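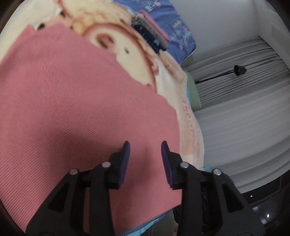

The back-bedroom gripper

Features > Makers > At the bench

8 min read

I have been building a hand for the best part of a year, and I should say at the outset that I'm a piano tuner by trade and had never so much as wired a doorbell before I started. It's held in your fist, it has two fingers, and you squeeze it to close them. A camera looks down over the lot. You go about the house picking things up with it, and later a computer studies what you did and (in theory!) a robot arm learns to do the same.

The plans are called Turkus. They're free to download, a bit scruffy in places, and whoever wrote the assembly notes was clearly in a hurry by page nine. I printed the first set of parts at home on a machine that lives in the airing cupboard, and they came out so warped that the fingers crossed like a parrot's beak. So I joined Haradard, which is a shared workshop above a tile showroom, twenty minutes on the bus, and that's where the whole thing properly got going.

Shagufta Bangash runs the print room there. She took one look at my parrot's beak, laughed for quite a long time, and then sat with me until closing and redrew the arms with angular cut-outs all the way along. They're lighter now, and they print flat. The arms are black plastic and the finger pads are navy blue, with ribs on the gripping side, and the whole linkage swings on round metal pins that I polished far more than they needed. I'm rather proud of those pins.

Pads are where my July went. My first lot were smooth and simply skated over anything woven. The second lot gripped beautifully and wouldn't let go again, so I'd be stood there shaking a pillowcase like a terrier. Shagufta suggested shallower ribs, and we went through 26 versions before I stopped fiddling. If you're tempted to skip straight to a nice chunky tread, have a go by all means, but buy plenty of filament.

Then comes the practising, which I do on the bed at home. Cloth is horrible stuff. A mug stays the shape of a mug, but a bit of pink knit with a waffly texture has a new shape every time you put it down, and on top of a printed blanket the edge can be a devil to find. You come in low with the jaws open, hover over the fabric, and try to pinch one layer and not the blanket as well. I've recorded 1,358 goes so far. My target for the first batch was 300 decent ones and I got to 278 before I lost patience and called it done, so you can work out for yourself what my early standards were like.

What I've learned is mostly dull and useful. Slow down before you close the jaws. Leave the lamp where it is for the whole session, and don't hum (that one's only for me, I speed up when I hum). Have something to fold afterwards, too, or you end up with a heap of laundry and a sore thumb.

The arm itself is next. I've bought a second-hand Talpur with one stiff joint, and it's bolted to a bench at Haradard waiting for me to get the Ferkex controller talking to it. At the moment it waves once when switched on and then sulks. Shagufta thinks it's the cable. I've got another cable coming, and I'll be on the early bus with it as soon as it lands on the mat.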